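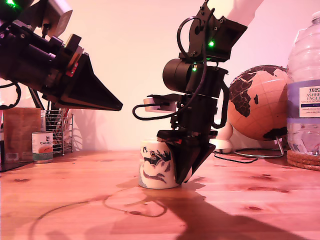

The tabletop, with two of the knots

Sticky rings and a dull patch on my wood table, do I have to sand the whole thing?

Yupin Saengthong
17 Apr 2018

Hi all, hoping someone who knows wood better than I do can talk me through this. I bought a secondhand table from a couple moving out of Flemcombe and I love it. It's a warm orangey brown with dark knots in it, and it's the first piece of furniture I've had that wasn't flat-packed. I paid 80 dollars and felt very pleased with myself all the way home.

My trouble is the finish. At one end there's a dull patch where I think a placemat lived for years, and if you leave a warm mug there it grabs the mug a little. You have to sort of peel it off. I've also got white rings, two of them my fault. I tried dish soap and water (no change), then a spray furniture polish, which looked great for an evening and then went smeary.

The seller said it had been "oiled, or maybe varnished, one of those," so I really don't know what I'm dealing with. A neighbor gave me a half-full can of Sterura table oil and says to just slap it on. My brother-in-law says sand it to bare wood and start over. I rent, I have no garage, and I'd be doing this in the kitchen with a toddler around, so I'm not excited about the second plan. I also like the color and I'm scared of sanding it off.

Can I fix only the bad end? And is there any way to find out what's on there first? One of the knots feels a little rough when I run a finger over it too, if that matters.

Ilango Arumugam

Don't put the oil on yet! If there's varnish or poly on there the oil has nowhere to go, and it'll sit on the surface and get tacky, and then you've got two sticky problems.

Finding out what you have is pretty easy. Go underneath, or to the inside edge of a leg if the underside was never finished, and try these in this order:

Put a drop of water on it and leave it 5 minutes. If it soaks in and goes dark, you've got oil, old wax, or not much of anything. If it stays up in a bead there's some kind of film.

If it beads, dab a hidden spot with rubbing alcohol on a cotton swab. Shellac goes soft and gummy pretty fast. Lacquer mostly ignores alcohol but softens with lacquer thinner. (Please do that one with a window open and the toddler somewhere else.) If neither does anything it's probably varnish or polyurethane.

Before any of that, though, I'd clean the top properly. Spray polish leaves a layer behind, and years of it plus hand grease will go sticky all by itself. I use mineral spirits on a rag, going with the grain, and change the rag when it turns brown. You may be amazed what comes off. My mother's table had the same grabby-mug thing and that's all it was – old polish. Lay the used rags out flat outside to dry, don't ball them up in the trash. That goes double for oily ones, which can heat up and catch fire.

For the white rings, that's normally moisture caught in the finish and it hasn't reached the wood. Lay a dry cotton dishcloth over it and use a warm iron, no steam, for a few seconds at a time. Lift and look each time. I got nearly all of mine out that way and the rest I stopped noticing. Black rings are another story, but you didn't mention any.

If it turns out to be shellac, skip the iron and come back here, it doesn't like heat.

Wichai Panyasiri

mayonnaise on the rings overnight. my grandma swore by it. wipe off in the morning. cant help with the rest sorry

Uthai Tanasarn

Agree with Ilango on cleaning first. I'll add a bit on the spot repair, as I've done a few of these with mixed luck.

If it's an oil finish you're in good shape, you can do just the one end. Rub the dull part lightly by hand with fine paper, let the edges of your rubbing wander so there's no hard line, wipe on a thin coat, and wipe off everything that hasn't soaked in. People leave too much on. Then stay off it for a couple of days, longer if your kitchen is cold. The patch may look darker at first and even out as you use it. If it doesn't, do a thin coat over the whole top.

If it's poly or varnish, a patch will nearly always show when the light comes in low. I'd scuff the entire top by hand and put a thin wipe-on coat over all of it. You aren't going down to bare wood, so whatever color is in the wood stays put. Your brother-in-law's way works, but it's a lot of dust for a rental kitchen.

On the rough knot, check whether it's tacky. Some knots push out a bit of resin, and you can take that off with alcohol on a rag (test first if you suspect shellac). If it's only dry and a little raised, a few light strokes with fine paper will do. Leave it alone if it isn't snagging sleeves.

Yupin Saengthong

Thank you!! Drop of water went under the table just now and it's beading, so I guess I'm off to find rubbing alcohol. The oil is going back next door.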